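Wadeck Laundry and Ironing Service: Frequently Asked Questions

Last updated November 2, 2022

Where can I leave my clothes?
You can leave them at our main shop in Wadeck or at the pickup point in Griltau. The Griltau point is inside the Chisholm shoe repair shop, at the second counter. They only receive and hand out bags, so please ask us about prices and stains.

How long does it take?
Normal orders are ready after two working days. Orders from Griltau need one more day, as the van goes there only in the morning.

How is the price calculated?
Washing is charged by weight and ironing is charged by piece. The smallest order we accept is 13 pounds. If your bag is lighter, you pay the price for 13 pounds.

Do I have to sort the colors?
No, we sort everything again when the bag arrives. But please tell us if a piece is new and has never been washed. New dark jeans should be in their own bag.

What should I check before I bring shirts?
Please empty the pockets, open all the buttons and remove collar stays. We look at the pockets too, but a small pen is easy to miss.
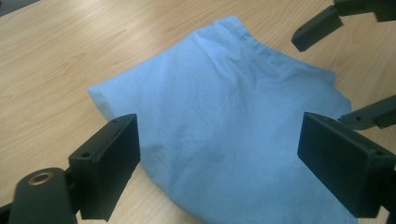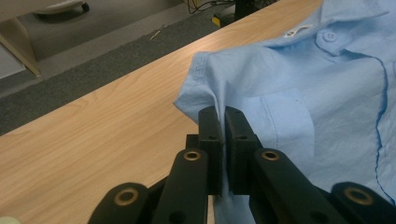

Light blue shirt on the table
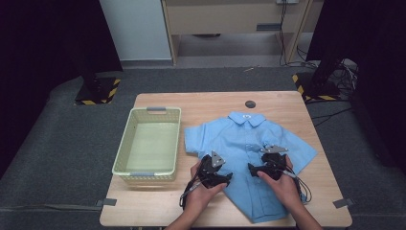
At what temperature do you wash cotton shirts?
We wash colored cotton shirts at 30 degrees Celsius. White shirts can be washed warmer if the label permits it and you mark this on the order form.

Can you remove every stain?
We try, but we cannot promise it. Coffee and grass come out in most cases. Old oil and ink are difficult. Please do not put salt or hot water on a stain before you bring it.

Do you use perfume in the detergent?
Our usual detergent has a light smell. If you have sensitive skin, write "no perfume" on the form. It costs nothing extra.

What happens if I forget to collect my order?
We keep it for 41 days. After this time we send one last message, and then the clothes are donated.

A button is missing. What can I do?
Tell us within one week and bring the piece with you. We sew on a similar button for free. For special buttons we ask Prokulov Tailoring next door, and this may take longer.

Are you open on holidays?
We are closed on public holidays and in the first week of September.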